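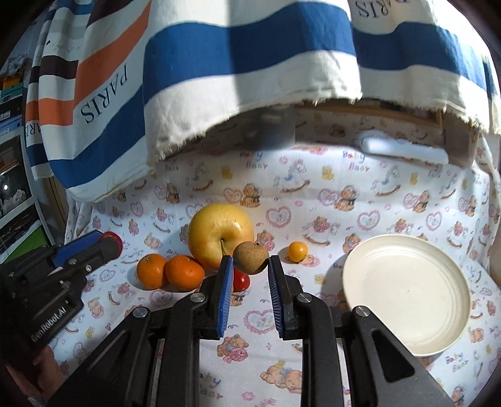
What is Meka?
Meka is a method for training a grasping policy from demonstrations made by people holding a gripper in one hand, with no robot arm present during recording. We developed it at Kornero. The task in the first release is sorting fruit of mixed sizes into a bowl. The policy has to pick a grip width for each piece, and a small brown pear held between two ridged fingers needs a different opening than the big yellow apple behind it.

How much data did you use?
3000 demonstrations, recorded in 9 homes. Each demonstration is one pick and one place.

Why homes and not a lab?
Patterned cloths and cluttered backgrounds caused most of the failures in our earlier policy, Farah. Training in homes cut those failures, but did not remove them.

Does it work on fruit it has not seen?
Sometimes. We held out 7 kinds of fruit for testing. Round ones went well. Long or soft ones did not - bananas are still a problem.

Which arms does it run on?
Two so far, both in our own lab. The fingers on the arm must match the ones used for recording.

Can I get the data?
Yes, from September, through the Atitz download page. The code will be posted with it.

Who do I contact?
Daniyal Bukhari answers questions about the method and the data.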